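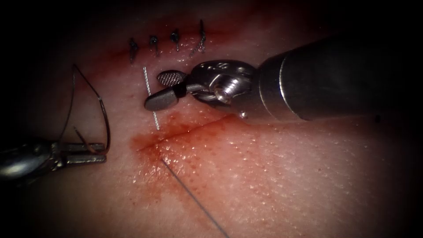

Figure 5. Suturing on a synthetic skin pad, with a loop of dark thread held at left.

Home | Contents | Chapters | Glossary | Search

CHAPTER 5
What a Practice Pad Can Teach

By Ha-rang Noh
May 13, 2022

Most students meet the suture pad in their first term and go on trusting it for years. I would like you to trust it a little less. A pad lies still. It does not bleed, swell or belong to anyone, and its edges stay put while you think about where the needle should go. Skin does none of these favors.

The makers tell a happier story. The leaflet packed with the Julmont pad, which our teaching lab bought for two years, called it "lifelike" four times on one page. Joris Martens, who ran the lab then, asked what it had been compared with and got a second leaflet.

Still, there are things a pad shows well. Look at the needle in Figure 5. It stands close to upright, and the angle at which a needle meets the surface matters more than beginners suppose. A shallow entry takes a thin bite near the top and leaves the deeper layer alone. Thread is the other lesson. A standing loop looks tidy, but it says little about the knot that will follow, and a student who admires the loop may pull it down unevenly.

Section 5.1 deals with entry and exit points. Section 5.2 takes up thread handling and tension. In Section 5.3 we turn to the Maes scoring sheet, which awards up to 100 points for a finished row. I have marked 340 of these sheets and remain unsure what the last 20 points measure — neatness, perhaps, or patience.

Before you read on, write down what you think a good stitch is. Keep the note for the end of the chapter.

Shares 2,255 | Comments 5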